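用手持夹爪采集双臂操作数据：学生项目组操作流程

整理：Afiq Jugah，Indomgate 机器人社 Nasution 项目组

适用范围：新加入采集小组的社员，以及要在课程作业里复用这套数据的同学。阅读前应完成社内安全培训，并会使用命令行。训练部分不在本页讲，另见社内文档库的 Gestex 目录。

一、人员分工

一次采集至少两人。操作员双手各持一只夹爪，头上戴头戴设备，只管做动作。记录员负责开始和停止录制、填写任务编号、复位物体。记录员不要兼做操作员，社里去年试过一人包办，任务编号错位，返工用了整整一个下午。

操作员每三十分钟轮换一次。夹爪连同标记块有一定重量，手腕疲劳以后轨迹会明显发抖，这种抖动在后期滤波里去不干净。

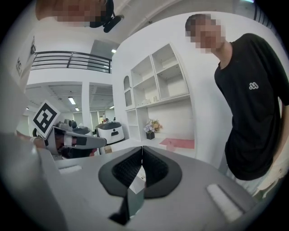 图1 两只手持夹爪，近处为右手夹爪的指垫与V形夹口，左侧一只装有方形标记

二、准备

1. 检查指垫。内侧的网纹面应干净、无翘边。用无尘布蘸少量酒精擦拭，晾干后再用。指垫松动时先停用，登记到维修表。

2. 检查标记块。标记的每个可见面都要平整，四周白边完整。白边被胶带或手指遮住，检测率会直接下降。标记磨花的，整块更换，不要用笔补描。

3. 检查编号。标记块的编号必须与配置文件一致，左右不能对调。对调之后程序不会报错，只会把左右手轨迹写反，往往到回放时才发现。

4. 检查背带与线缆。背带卡扣要扣到底。线缆沿前臂走，留出肘部弯曲的余量，不要绕过手腕。

5. 清理地面。电源线、数据线尽量贴墙，操作员脚下一米内不留线圈。

三、标定

标定在每次开机后做，换人后重做。步骤如下。

（1）操作员站到起始位，双臂自然前伸，两只夹爪指尖朝外，标记面朝上。

（2）记录员启动标定程序，听到第一声提示音后，操作员保持静止五秒。

（3）两只夹爪各完成三次全开、全合。闭合时指垫接触即可，用力压紧会让行程零点偏移。

（4）双手同时画一个竖直的圆，直径与肩同宽，速度放慢，一圈不少于四秒。

（5）查看终端输出。重投影误差低于设定阈值时显示 PASS，否则从第（2）步重来。连续三次不过，先擦镜头，再看标记块是否松动。

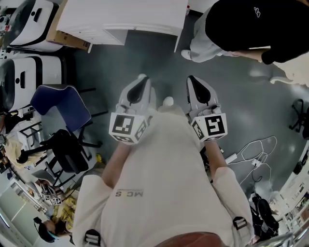 起始位不必精确到厘米，但身体朝向要固定。本组的约定是操作员面向任务区，肩线与任务区前缘平行。站姿歪斜不影响单条轨迹的质量，会影响多条轨迹之间的对齐，后期要多做一步坐标变换。

衣服也有要求。袖口收紧或挽到肘部以上，宽袖容易在低头取物时盖住标记。长发扎起。手表和手链取下。

四、任务与动作规范

本学期的任务库分三类：抓取放置、物体交接、平面操作。每类任务有一张任务卡，写明初始摆放、目标摆放和允许的动作范围。操作员录制前读一遍任务卡，并试做两次，试做不计入数据。

抓取放置的通用动作顺序：

接近。夹爪张开，宽度略大于物体，从任务卡规定的方向进入。接近速度前快后慢，最后十厘米明显减速。

夹持。两侧指垫同时接触物体。单侧先碰会把物体推偏，这一条算失败，需重录。

提起。先竖直向上五厘米，再做水平移动。

放置。底部接触支撑面后停半秒，再松开。松开后夹爪原路退出，不要顺势横扫。

玻璃类小件要单独说明。圆底或球形瓶身与指垫的接触面积小，夹持点应选在瓶身最宽处略偏上，瓶口朝上。夹持力以不滑落为准。玻璃件的任务一律在软垫上方进行，提起高度不超过二十厘米，记录员手边备好手套和硬纸板。

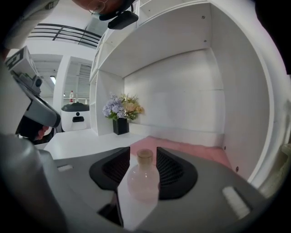
物体交接比单手抓取难控制，失败率也高。交出的一方到达交接点后必须停住，等接收的一方夹稳，再停半秒，然后松开。两只夹爪不要正面相对，夹角保持在九十度左右，标记块才不会互相遮挡。交接点设在胸前，高度在肘与肩之间。

平面操作指在纸面、桌面上进行的推、拨、对齐、拾取小件。这类任务里夹爪离台面近，常见的问题有三个：一是指尖刮到台面，读数出现尖峰；二是手腕压得太低，标记面倾斜过大，检测中断；三是操作员身体前倾，头部影子落在目标物上。前两个问题靠调整台面高度解决，台面应与操作员髋部平齐或略低。第三个问题靠移动灯位解决。

五、录制

每条录制的标准流程：记录员报任务编号，操作员双手回到起始位，记录员按开始，提示音后执行动作，动作结束回到起始位，停一秒，记录员按停止。

中途出错不要补救。掉落、碰撞、单侧接触，一律停止录制，按失败标注，复位后重来。失败条目不删除，标为 F 保留，课程里做失败检测的小组会用到。

文件名由程序生成，不要手改。需要补充说明的，写进同名的备注文件，例如“右夹爪第二次闭合时打滑”。不要写“效果一般”这类无法检索的话。

六、质检

当日数据当日检查。检查项包括：标记检测率、左右时间戳差、夹爪开合曲线有无断点、头戴设备视角内双手是否同时可见。

以八月这一批为例，共录制1,549条，成功标注1,000多条，其余为失败、重复或待定条目。其中391条属于平面操作，复查时从里面挑出296条做逐帧检查，发现的问题集中在标记倾斜过大。调低台面以后，同类问题明显减少。

检测率低于阈值的条目先看原始视频。若是遮挡造成，且时长不超过十帧，可以插值；超过十帧的改标为待定，由复查人决定去留。

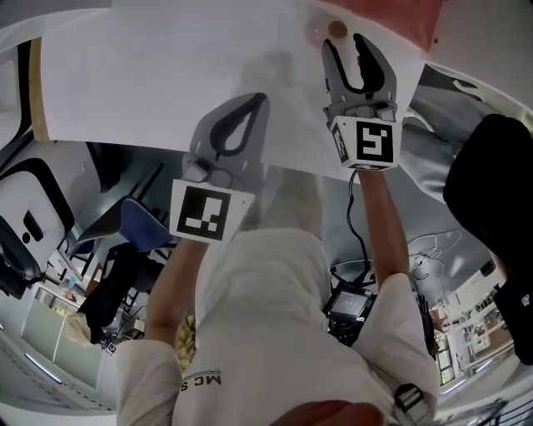
Syafiqah Teoh：平面操作那一节建议补一条，两只夹爪都在台面上方时，暂时不用的那只要保持静止，最好闭合。我复查时碰到好几条，左手没有任务却一直在小幅晃动，模型会把晃动也学进去。另外十帧的插值上限对快速动作偏宽，拨小件的时候五帧就够丢掉一次接触了。

两条都已采纳。平面操作的任务卡下一版加入“闲置夹爪闭合静止”，插值上限对拨动类任务单独设为五帧，其余任务维持十帧。旧数据不追溯，使用时自行筛选。

七、收尾

1. 停止所有录制进程，确认磁盘写入完成后再断电。

2. 拔线顺序：先数据线，后电源线。线缆盘成大圈，用魔术贴扎好，不要折死角。

3. 夹爪放回箱内，指垫略微张开，避免长期压紧变形。标记块朝上，上面不压东西。

4. 头戴设备擦拭接触面，收紧带放松。

5. 数据同步到社内服务器的 Fedetti 分区，同步完成后核对条目数，再清理本机缓存。

6. 填写当日记录：操作员、记录员、任务编号范围、更换过的零件、未解决的问题。

八、常见故障

终端提示只检测到一个标记：先看另一块是否被袖子或背带挡住，再核对配置文件中的编号。

开合曲线始终为零：标定时没有做全开全合，或夹爪线缆接触不良。重新插紧后从标定做起。

左右时间戳差逐渐增大：多为连续录制时间过长。重启录制程序，每五十条重启一次可以避免。

回放时双手轨迹交叉：左右标记块装反。该批数据不用重录，用仓库里的 swap_lr 脚本处理，处理后在备注文件里写明。

标定反复不过而标记和镜头都正常：检查天花板灯是否在标记表面形成反光。侧移一步再试，仍不行则改贴哑光标记。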